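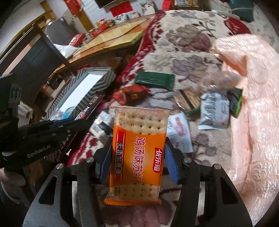 1/12
I've worked nights at the Sarwood warehouse for 17 months now. A few people asked how I handle the sleep part, so I'm putting it in one thread. This is what I do. I'm not a doctor.

2/12
My shift is 10 pm to 6 am. I get home at 6:40 if the bridge is clear. I'm in bed by 8 and up at 3 in the afternoon. On days off I go to bed at 3 am and get up at 10. I don't flip all the way back to days anymore. I did that for the first two months and felt sick the whole time.

3/12
Sunglasses on the drive home from April through September. Si-eun Ham on my line told me to do this in my first week and I ignored her until June. If I get full sun in my face at 6:15 I'm awake until noon.

4/12
Dark room. I bought two sets of blackout curtains and both leaked at the top. What fixed it was a rod that curves back to the wall at the ends, plus a towel laid along the top of it. Cheap foil on the window also works but my landlord didn't like how it looked from the street.

5/12
Keep the room cool. Day sleep in July is the hard one. I run the window unit from 7 am so the room is at 70 when I lie down. The noise helps too. My neighbor has a leaf blower and I mostly don't hear it.

6/12
Covers are personal. I sleep better with weight on me, even in summer with the AC going. My wife doesn't, so we quit sharing and each have our own. Should have done it years ago.

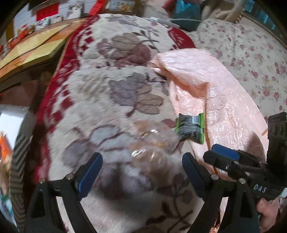 The rose blanket, with the pink quilted one on it.

7/12
Food. I eat a real meal at 4 pm and another one at 9 pm before I leave. At the 2 am break I keep it small: soup, fruit, crackers, a boiled egg. The nights I had a burger at 2 were the nights I had heartburn at 9 in the morning.

8/12
Coffee before midnight only. Barrett Pruitt drinks it right up to clock-out and says he sleeps fine. He also naps in his truck before every shift, so I don't know.

9/12
Phone. Mine goes on do not disturb with three numbers allowed through: wife, my mom, the school. Tell the dentist and the pharmacy to text you. They will still call at 11 am. Change the contact number on file to somebody who is up during the day if you can.

10/12
Deliveries. I put a note over the doorbell that says "night worker, please don't ring." Most drivers go along with it. I took the batteries out of the bell later anyway.

11/12
Things I tried and dropped: melatonin (weird dreams, groggy at 3), sleep mask (ends up on the floor), a split sleep of four hours and then three. The split works for a lot of people on my crew with small kids. I could never fall back asleep for the second part.

12/12
If you're driving home and your eyes are closing, pull over. I've done it at the gas station past the bridge more than once. Set an alarm for 20 minutes, then go. You lose a little sleep at home and that's fine.

Adding one since it came up in replies: yes, the pay difference is worth it for us right now. It's $2 more an hour and we don't pay for after-school care. Ask me again when my daughter is in middle school.

Also for whoever asked about the curtain rod, I got it at a regular hardware store. They call it a wraparound rod. Measure the window frame with the trim before you go.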